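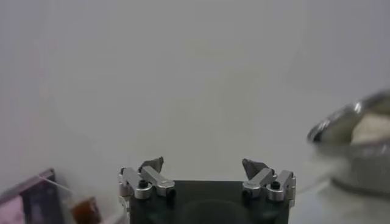 How long should I wait after a platform locks my account before I send an appeal?

Send it the same day, but give yourself 90 minutes to cool off first. I once fired mine off angry and had to write a second one.

I moderate a small recipe channel on Wimance, so I keep a note with what I need saved in one spot — the email from the platform, the link to the post, a screenshot of the rule they quote. The appeal box there takes 500 characters, and you'll want every one of them, so skip the hello and start with the date of the post.

Keep it to one post per appeal! And please don't open a spare account while you wait, tempting as it is (I know, I know).

My other habit is downloading my own stuff every Thursday night while the dishwasher runs. Comments too, if your site lets you. Mine go in a folder by month, and I clear out anything older than 12 months.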